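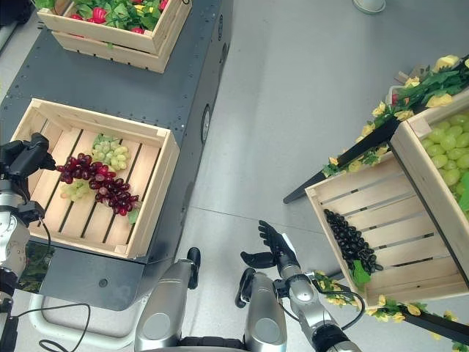
The Priladau Tenancy Register is a table of shops, kiosks and short-term stalls in three shopping centres: Skulluto, Dankwa and Privunora. Each row covers one tenancy in one quarter and says who was trading, what they sold, how much floor they had and what kind of agreement they were on. The register was put together from leasing schedules and floor walks. Most of the coding effort went into food, where a single trader can move between categories from one quarter to the next. Red and green grapes in a slatted wooden crate, with leafy red vegetables in another crate behind them on the same metal cart, would be coded FRESH with the fixture code CART, whether the cart stood inside a shop line or out in the mall. Please read the section on category codes before you compare food figures between centres.

What is in the release

tenancies.csv – the main table, 3914 rows and 20 columns
units.csv – one row per lettable unit, 572 units in all
categories.csv – the codes used in the trade_category column, with a short definition for each
fixtures.csv – the codes used for carts, kiosks, counters and other movable fittings
CHANGES.txt – corrections made between versions

All files are UTF-8 with a header row. Fields are separated by commas and text fields are quoted. Empty cells mean the value was not recorded. They don't mean zero. A unit with no tenant has a row of its own with status VACANT, so you shouldn't need to infer vacancies from gaps.

Main columns

centre – SKU, DAN or PRI
unit_id – joins to units.csv
quarter – the calendar quarter, as a label
status – TRADING, FITOUT, VACANT or CLOSED
trade_category – see categories.csv
trade_category_prev – the category in the quarter before, if the same trader was there
agreement – LEASE, LICENCE, HOLDOVER or CASUAL
floor_area_m2 – internal area, excluding shared storage
frontage_m – width of the opening to the mall
level – the level shown on the centre directory
anchor_adjacent – Y if the unit shares a wall or entry court with a major tenant
fixture_code – main movable fitting, if there is one
source – SCHEDULE, WALK or BOTH

The remaining columns are flags and notes. They are explained in the header comments of categories.csv, which you will have to skip when you load that file.

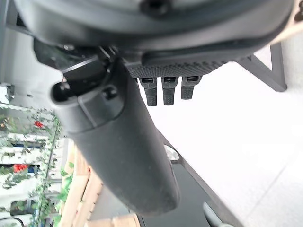
Gripper housing, with the textured pad and three small pegs on its underside.

Category codes

The categories began as the list used by the leasing team at Dankwa, which had a single code for all food. That was too coarse for anyone studying the mix of a centre. Abena Eshun split it into FRESH, GROCERY, CAFE, COUNTER and DINING and went back through the earlier quarters to recode them. Where the old schedule gave only a trading name and she could not tell what was sold, the row was left as FOOD_NS.

FRESH covers fruit, vegetables, meat, fish and cut flowers sold for taking home. Flowers are in there for historical reasons and have been left alone so that old results can be reproduced. GROCERY is packaged food, including bulk bins. A juice bar is COUNTER even when it sells whole fruit as well. A bakery is COUNTER unless it has its own seats, in which case it is CAFE. Seats in a shared food court don't count as a tenant's own.

Clothing is split by floor area as well as by range, and the cut-off differs between centres. If you want one clothing figure that works across the whole register, add FASHION_L and FASHION_S together and ignore the difference.

Floor area

Areas come from the leasing schedules and have not been measured again. At Skulluto the schedules include the shopfront zone between the lease line and the glass. At the other two centres they stop at the glass. We have not adjusted for this. For small units the effect is large enough to matter – a narrow shop with a deep entry can look a good deal bigger at Skulluto than the same shop would at Privunora.

Kiosks are recorded at the size of the licensed area painted or tiled on the floor. Casual stalls often have no area at all.
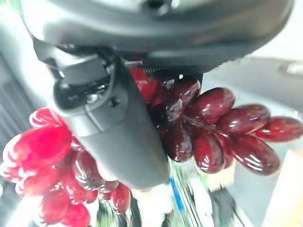 Gripper finger below the wrist housing.

Floor walks

Walks were done once a quarter in the middle of the trading day. The walker carried a printed plan and marked each unit as trading, being fitted out or vacant, then noted any carts and stalls in the mall. If the plan and the schedule disagreed, the walk decided the status and the schedule decided the agreement type. Both versions are kept in the notes column where the gap was more than a spelling difference.

The July walk at Privunora missed the lower level, which was closed for tiling. Rows for that level are marked SCHEDULE in the source column and their status should be treated with care.

Known problems

Trading names have been replaced with codes, and the same chain has a different code in each centre. You can't use the register to follow a retailer across centres.

Units that were joined or divided keep their old numbers until the end of the quarter. After that the new unit gets a new unit_id, and parent_unit in units.csv points to the old one. Divided units are handled well. Joined units have only the first parent listed.

HOLDOVER was not used at Dankwa before the leasing software changed, so early holdovers there are under LEASE.

There are no rents, turnover figures or visitor counts in the register, and we don't plan to add them.

Suitable uses

The register has been used for teaching, for charts of tenant mix and for looking at how long units stay empty. It is a poor basis for statements about shopping centres in general. All three centres are enclosed, suburban and built around a supermarket.

Corrections and contact

Send corrections to Bernice Akolgo, who looks after the files. Give the unit_id, the quarter and what you think the entry should be. Corrections go into the next version and are listed in CHANGES.txt. Older versions stay available on request.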